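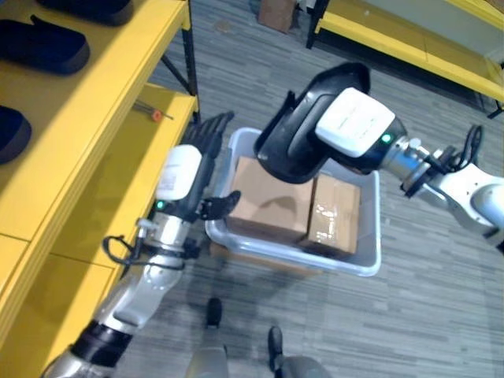
Both hands at the tote, third evening of the lifting task. Jundside club room.

Student Builds > Humanoids > Two-hand lift from floor, need opinions

Posted by mai_bench, 5/28/18
Print this thread | E-mail this thread

Hello all. I am writing for the Jundside robotics club. English is my third language, so please ask if some part is not clear.

Our task for the Privholm student day is called Floor to Shelf. The robot must take a grey plastic bin with cardboard boxes in it, lift it from the carpet and put it on a shelf. The rules say both hands must be on the bin during the lift. We have until the middle of June.

We made 93 tries until now and 62 were good. For us a good try means the bin leaves the floor, stays level and nothing falls out. Most of the bad ones have the same fault. The left hand comes to the rim from outside with the fingers pointing up, and the thumb arrives late at the near corner. The right hand is then already over the boxes and begins to close. The bin turns a little on the carpet and the left hand has nothing to hold.

My questions:
1. Should we wait for both hands to report contact before any of them closes?
2. Is it better to take the bin by the short sides?
3. Does anybody have experience with striped carpet and a head camera? Our bin detection jumps sometimes and I suspect the stripes.

---

torque_and_tea wrote:

Yes to number 1. We had this same trouble last year with a laundry tub. Close both hands to light contact, stop, compare, then squeeze. It costs you a second or two and the judges do not care about a second.

I would also look at your right hand. In your picture it is over the top of the bigger box, not at the rim. If it closes there it will grab cardboard.

---

mai_bench wrote:

Thank you. The right hand goes over the box because our planner takes the middle of the bin plus an offset, and the offset was measured with the bin empty. I will ask the planning group to measure again with the boxes inside.

---

gravelroad wrote:

I don't agree about the wait. If you stop in the middle of the grasp, the arms sag a bit and you begin the squeeze from a different place than you planned. We tried it with our Batent wrists and it got worse. What helped us was moving the slow hand first. Start the left one earlier and let the right one follow.

Also, move that shelf! Your left forearm runs right along the front lip. One bad path and you have a scratched arm and a bent shelf.

---

torque_and_tea wrote:

Sag is a gain problem, gravelroad. You should fix the gains and not build your timing on top of them.

---

gravelroad wrote:

Easy to say when you have all winter. They have until the middle of June.

---

mai_bench wrote:

Please, both ideas are useful for us :) We can test each of them 10 times on the same evening and I will write the result.

About the shelf, we cannot move it. The distance between shelf and bin is in the rules and the yellow units must stand where the plan shows them. But we can raise the left elbow. Our arm student says this is possible if the robot stands one foot a little further back.

---

quietservo wrote:

On the carpet question: we had grey stripes too, with a grey bin, and the detector liked the floor more than the bin. Ours is see-through a bit like yours, so the edges come and go with the light. We put coloured tape on the rim in practice. Check first if your rules allow it on the day.

The taped box might be part of it too. Shiny packing tape gives small white spots and ours jumped every time the head moved. Try one evening with two plain boxes and see if the jumping stops.

---

mai_bench wrote:

This is a very good point, I did not think of the tape on the small box. Coloured tape on the rim is not allowed, I looked in the rules. Plain boxes are allowed if the weight is the same.

---

plainbearing wrote:

Is nobody going to mention the screwdriver on the lower shelf? It is just past the left hand. In our lab you would be sent home for that. Tools go back in the drawer before the motors get power.

---

mai_bench wrote:

You are right and I have no good answer. We have a start list on the wall and "tools away" is now the first line of it.

---

gravelroad wrote:

Put "cables" as line two. That black one by your left wrist makes a pretty wide loop, and the shelf edge is close. A strip of hook and loop tape will hold it nearer to the arm.

---

mai_bench wrote:

Results from the evening, as I promised. Same bin, two plain boxes, left elbow higher.

Wait for both contacts: eight good from 10.
Left hand first: seven good from 10.

So the difference is small and I cannot say who is right. With the waiting method we did see some sag on the right side, as gravelroad wrote. With the left hand first, the bin still turned in two tries. The detection did not jump in the whole evening, but we also closed the blinds, and I should not change two things together.

---

torque_and_tea wrote:

Ten is too few to choose on. Do 60 of one method over the next few evenings and keep the blinds the same.

---

gravelroad wrote:

Or do left first AND a short wait. I still think seven with no gain tuning is the better start — but I can live with the mix.

---

mai_bench wrote:

We will try the mix on our next evening. The club voted and only one member was against, he wants to go back to the short sides. I will open a new thread for the placing on the shelf, that part has other problems.

Back to top | Contact the moderators | Copyright Student Builds Forum, posts belong to their authors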